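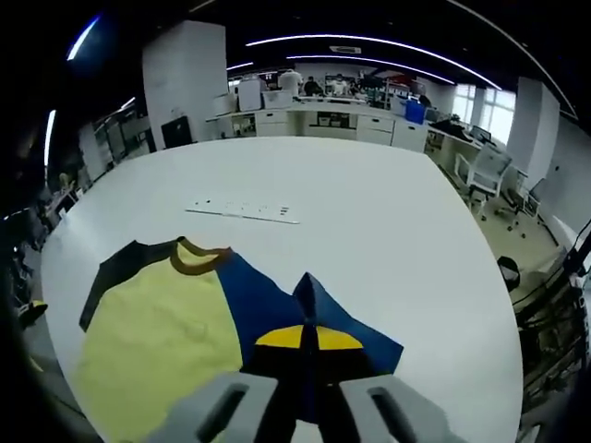 Home | Threads | Wardrobe | Laundry | Small Spaces | About

Print this thread | E-mail to a friend

Okay, I finally learned to fold a T-shirt properly and I need to talk about it. Thread!

Background: I've been folding shirts the way my dad did, which is in half, in half again, then shoved in a drawer and leaned on. It worked for years, if you don't mind looking like a paper bag.

Then Damian Hubmann came over to help me pack for Pallunley and watched me do four shirts in total silence. After the fourth he said "can I just" and took the pile away from me.

Step one is the table. You want a big one! Beds are too soft and the fabric sinks. I use a big white table, and you can lay two shirts side by side on it and still have space for your elbows.

Step two, spread it flat with the collar away from you. Smooth from the middle out with the side of your hand. Don't go crazy, small creases are fine. It's a T-shirt.

Step three: sides in toward the middle, then sleeves back on themselves. Raglans are the weird ones – there's no shoulder seam to line up with, so I go by the edge of the collar and fold straight down from there.

Step four, bottom hem up to just under the collar, then in thirds. It should stand up on its own. When my first one stood up I made a noise and the dog left the room.

Striped shirts and anything with a band across it are the BEST to practice on. If the band meets itself when you fold, you're straight. If it steps up or down, open it and go again. Instant feedback, love it.

Also, pinch and lift! If a shirt is in a heap, don't drag it by the hem. Pinch a bit of the fabric, pick it up, let the rest hang, set it down again. Half the wrinkles fall out by themselves.

Somebody asked about navy and black. Yes, I fold those too, haha. I do them in daylight if I can, because at 9 p.m. I can't see a seam on navy to save my life.

Speed update: a stack of 20 used to eat a whole podcast. Last night I did 29 and the host was still doing the intro stories. They rambled a lot, but still!!

Drawer report. Everything is standing in rows now, so I can see every shirt at once. Found one I'd been missing since December. It was under the old pile the entire time, flat as a pancake.

Pirmin Nägeli wants it on record that rolling is better. Pirmin, I tried rolling for 2 weeks. They unroll. They unroll in the drawer and then they unroll in your hand. I'm glad you're happy.

Sweatshirts are next. They're thick and they fight back, so if you have a method for hoods please tell me, I'm stuck with this big lump at the top.

Okay going to bed – I have one load in the dryer and for the first time in my life I'm looking forward to it.

Filed under: Clothes & Closets, Folding, Reader Threads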